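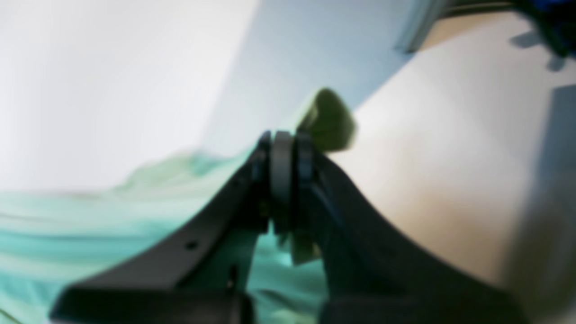

Greiferwahl für Textilien – Zweifinger-Parallelgreifer oder Adaptivgreifer?

Lodwood_Technik
6 Feb 2022
Sehr geehrte Mitglieder, für die Handhabung von Oberbekleidung vergleichen wir derzeit die Zweifingergreifer Ornex und Gatach. Der Ornex wiegt 670 g, der Gatach 242 g. Um Hinweise zur Wahl der Fingerbeläge wird gebeten.
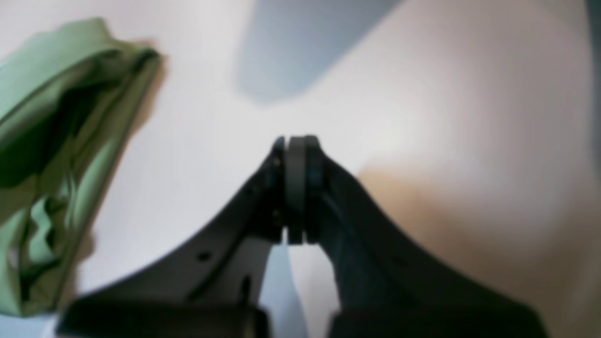 Hoàng
Dem Gewichtsvergleich messe ich wenig Bedeutung bei. Maßgeblich ist die Schließkraft im unteren Bereich, und hier regelt der Gatach nach unserer Erfahrung zu grob.

Lodwood_Technik
Dem kann ich nur teilweise zustimmen. Mit der Steuerung vom April ist eine Abstufung in 100 Schritten möglich. 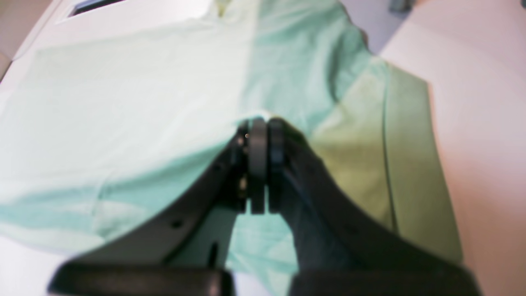

Geschlossene Finger am Stoff, Ansicht der Handgelenkkamera

Aurora Lobo
Ich rate von harten Belägen ab. Bei uns waren sie nach 3 Wochen blank, danach rutschte jedes dünnere Gewebe durch.

Hoàng
Widerspruch. Weiche Beläge haften auch an der unteren Lage – es werden dann beide Lagen aufgenommen.

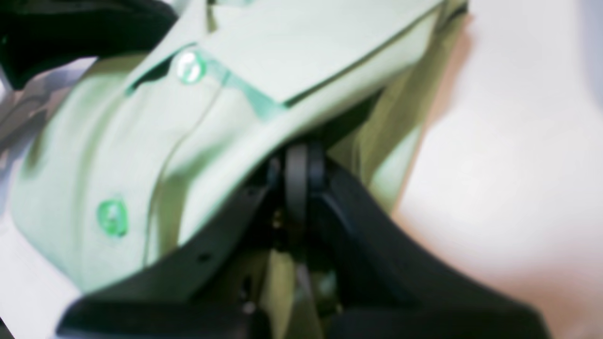 Lodwood_Technik
Über die Beläge entscheiden wir nach Abschluss der Versuchsreihe. Offen ist zudem der Greifpunkt. Am Hemd liegen Kragen und Knopfleiste dicht beieinander, und ein Ansatz unmittelbar unterhalb des Kragens bringt die Finger in die Nähe der Knöpfe. Ich bitte um Mitteilung, ob jemand stattdessen an der Schulternaht greift.

Aurora Lobo
Schulternaht, jedoch nur mit schmalen Fingern.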